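Subject: Re: [handheld-demos] Folding from a heap - what counts as a start?
From: Huw Trevor
To: handheld-demos list

Felicidad Dumlao wrote:
> We are about to start on the cloth set for Randano and I'd like
> to hear how others handle the beginning of each demonstration.
> Ours start with the garment already flat, and the policy is
> hopeless as soon as it meets a heap. Arif thinks we should throw
> the cloth down before every take. I worry that we'd end up with
> long recordings that are mostly fumbling. Also, do you clear the
> desk first?
>
> Felicidad

Felicidad,

Arif is right, I think, but you can keep the fumbling down. We had 304 takes in the first Salazar cloth set and ended up using 146 of them. Most of what we dropped was people grabbing at the middle of a heap, lifting, letting go and grabbing again. The gripper learned to do the same.

On clearing the desk: we don't. We record in ordinary homes, at children's desks mostly, with the shelves left full and whatever mat or tablecloth is already down. A knitted thing on a gingham mat is a fair test of whether the model can tell cloth from table.
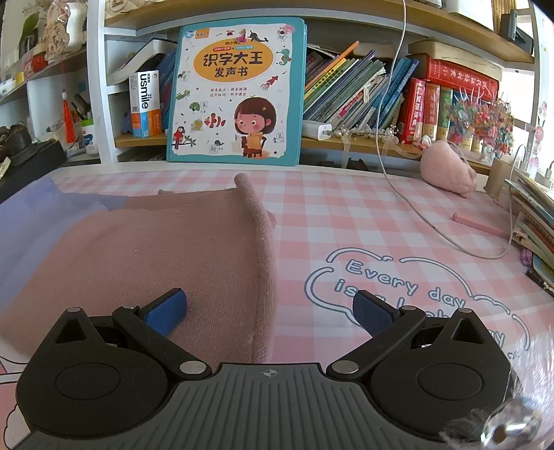
The other thing that helped was agreeing on where a take begins. Shiela Saludo wrote our rule, and it is short. Fingers open, cloth in view, hold still for a breath, then go in. If you start recording while your hand is still travelling across the room, you have to trim it later, and two people never trim at the same point.

What we ask of each person now:

1. Drop the cloth from chest height and leave it as it lands. No tidying with the free hand.

2. Look for an edge or a corner before moving. If none is showing, push the heap sideways with one finger pad until something opens up.

3. Come in low with the fingers spread wide, one on each side of the part you want. Close slowly. Thin cloth bunches if you hurry.

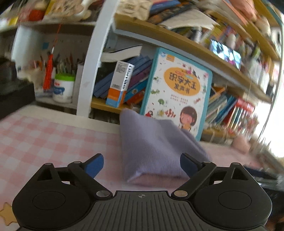
4. If the first grip fails, open fully and back off before trying again. One retry is useful to keep. After a second miss, stop and bin the take.

5. Change the cloth after 5 good takes, and turn the desk mat or move your chair at the same time.

Number 4 caused some argument here. Aileen Enriquez would keep every failure and label it, and she may have a point if you have the hours for labelling. We didn't.

I can send the Salazar notes if they are any use. They were written for towels, so ignore the part about hems.

Huw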